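Old wiring in the Hirnurlow row houses: what to know before the May inspections

Print this item | E-mail this item
Reading time: 5 minutes

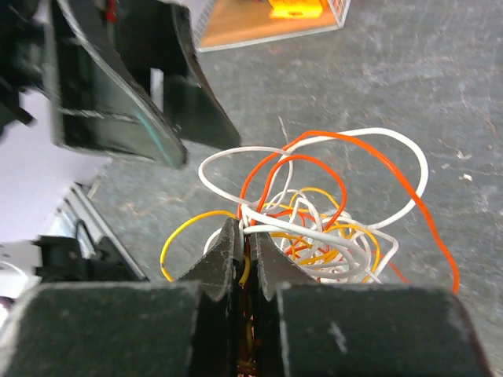
Leif Hauksdóttir wrote in after the last newsletter to ask whether a house that has had its fuse box replaced still needs the rest of its wiring looked at, and added that the breakers had not tripped once in the years since the new panel went in. A quiet breaker says very little about the condition of the cable behind the walls. It trips on overload or on a short circuit. It does not trip because the insulation on a wire has gone brittle, or because a connection in a ceiling box has worked itself slack over the years.

Most of the houses on the Gruber Street side were wired when a living room had one lamp and a radio. Two outlets per room was normal. Kitchens often shared a circuit with the hallway. Since then people have added dishwashers, window units, space heaters and a great many chargers, and in many homes the extra load runs through the original cable. The new panels put in during the last big round of work improved safety at the box, but the contract did not cover anything past it.

The inspections in May are voluntary and cover the visible parts of the system. The electrician will open the panel, take the covers off up to 30 outlets and switches, look into the attic if there is a hatch, and test the grounding. No walls will be opened. Allow half a day if the house has an addition or a finished basement. The power will be off for part of the visit, so shut down computers beforehand and keep the freezer closed.

Jekari Electric will do the visits again this year. Their office asks that furniture be pulled away from outlets before they arrive. They also ask that the panel be reachable, with nothing stacked in front of it. Last year five visits had to be rebooked because the panel was behind shelving or a locked door and the person with the key was at work.

You will get a written report within two weeks. Items are sorted into those that need attention now, those that should be done with the next renovation, and those that are only noted. A missing cover plate goes in the first group, even though it costs next to nothing to fix. An ungrounded outlet in a bedroom usually goes in the second. Old cloth-covered cable in good condition is noted, with the location, so that the next electrician knows where to find it.

Some signs are worth acting on without waiting for May. Call someone if an outlet or switch plate feels warm, if there is a burnt or fishy smell near a fixture, if lights dim when the refrigerator starts, or if a plug falls out of the outlet under its own weight. A buzzing switch should be left off until it has been looked at. Extension cords that have been in the same place for more than a season are a sign that an outlet is missing, and the electrician can quote for one during the visit.

Several people have asked about doing some of the work themselves. Owners here may replace a light fixture or a cover plate. Anything that adds a circuit or changes the panel needs a permit and a licensed electrician, and the insurer may ask for the paperwork after a claim. If earlier work was done without a permit, tell the electrician at the start of the visit. It saves time, and it does not get reported anywhere.

Cable and other electrical scrap can be dropped off at the Flulia yard, at the second gate. They take it with the insulation on. Switches, old breakers and fixtures go in the separate bin by the scale. Fluorescent tubes are not accepted there and should go to the hazardous waste counter.

To book a visit, call the office at extension 2261 between 8 a.m. and noon, or leave a note with your name, house number and a daytime phone number in the box by the entrance. Tenants should have the owner's agreement in writing before they book. Questions about the report itself go to Jekari, extension 818.

Print this item | E-mail this item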